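Posted in December by Lamisi Acheampong
Last updated: December, 16:40

Progress report to the Zakance fund: questions from residents to their elected members, Lestholm district

This report covers the second half of the grant. The first half was described in our earlier report and I will not repeat it, except where a number has changed.

In this period we received 282 written questions from residents. Of these, 187 were sent on to the member of the assembly for the area concerned. The others were returned to the sender, mostly when the matter belongs to the district office and a member has no power over it. We now include the address of the correct office in each returned letter, as you advised.

Replies are still slow. We have 70 replies on paper or by e-mail. Two members answer regularly and one has not answered at all, although his assistant confirmed by telephone that the letters arrived. Mohammed-Awal Ansah met the clerk of the assembly in order to ask if there is a time limit for replies. There is a custom, but it is not written in the standing orders. The clerk suggested that we make a proposal to the procedure group before the budget sitting, and a draft is ready.

The public meeting in Kwan took place as planned. The main subjects were the closing of the registry counter and the new ward borders. The meeting in Jendex was moved to the next period when the assembly changed its calendar. The hall has agreed to keep our deposit for the new date.

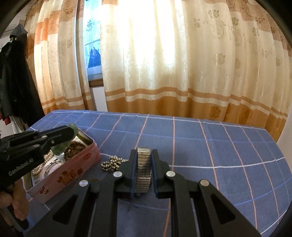
The printed guide, "How to Write to Your Member", is finished. We ordered 2000 copies and they are now with the local libraries and the ward offices. One mistake was found on the page about petitions, where the old closing hour of the office is given. A correction slip has been put inside the copies which were not yet delivered.

Spending is inside the budget, with a small amount left under travel. We ask for your permission to use it for the hire of the hall in Jendex. The financial table will follow separately, when the last printing invoice is paid.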